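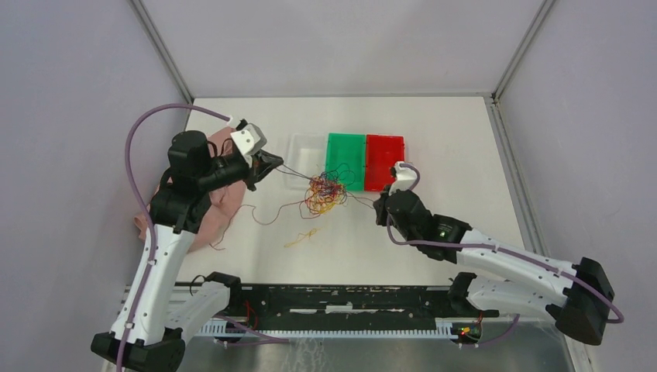 Com que frequência se deve verificar a fixação das bases numa célula de dois braços?

Uma vez por semana, com a célula parada, e também depois de qualquer paragem provocada por colisão. Na célula usada neste livro, a verificação faz-se na terça-feira, antes do primeiro turno.

Pesquisar neste manual Introduza o termo OK

Capítulo 11
Preparação e manutenção de uma célula de dois braços

Nos capítulos anteriores o leitor estudou o braço isolado: as juntas, o punho, a garra. Agora passamos à célula completa. A diferença é maior do que parece, porque dois braços partilham a mesma mesa e um erro pequeno na montagem de um deles aparece muitas vezes no trabalho do outro.

A célula que acompanha este capítulo está montada na oficina-escola de Gralisberg e chama-se Donberg. A tarefa é simples de explicar: separar fios por cor e colocá-los em três recipientes. O fio é um material difícil. Enrola-se, estica-se, prende-se nos dedos da garra, e por isso mostra depressa os defeitos de uma célula mal ajustada.

Imprimir esta página | Enviar por e-mail

11.1 O cabo do punho

O cabo que desce do punho deve acompanhar todos os movimentos do braço sem ficar esticado. Deixa-se sempre um arco livre, e este arco verifica-se com o braço na posição mais afastada da base. Se o arco é curto, o conector sofre; se é comprido demais, o cabo pode tocar na mesa ou no outro braço. Jadwiga Brzozowska, que escreveu as primeiras instruções da Donberg, recomendava mover cada junta à mão — com a alimentação desligada — e observar o cabo durante o percurso inteiro.

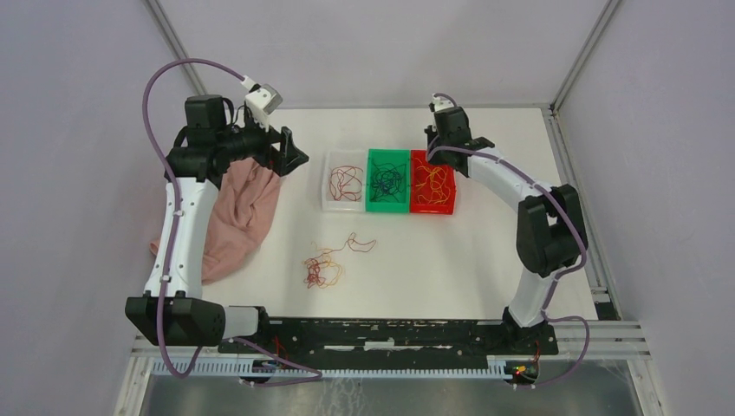

Figura 11.2. Os dois braços e os três recipientes, cada um com fios dentro.

11.2 A posição dos recipientes

Os recipientes são objetos soltos e podem deslocar-se quando a garra lhes toca. Antes de cada série, comparam-se as suas posições com a folha de referência. Um recipiente rodado alguns graus ainda recebe o fio, mas a garra pode bater na borda ao descer. Nos exercícios deste capítulo, a série tem 120 ciclos e a posição regista-se no início e no fim.

11.3 Limpeza da garra

Os restos de fio acumulam-se entre os dedos e na articulação. Retiram-se com uma pinça de plástico, nunca com uma lâmina. Depois de 900 ciclos faz-se uma limpeza completa: desmontam-se os dedos, limpam-se as faces de contacto com um pano seco e anota-se o desgaste na ficha. Ao montar de novo, os parafusos apertam-se em cruz — primeiro sem força, depois com o valor indicado na ficha da garra.

O aluno deve ter consigo a ficha de manutenção antes de passar à secção 11.4, onde se trata do alinhamento das duas bases na viga frontal.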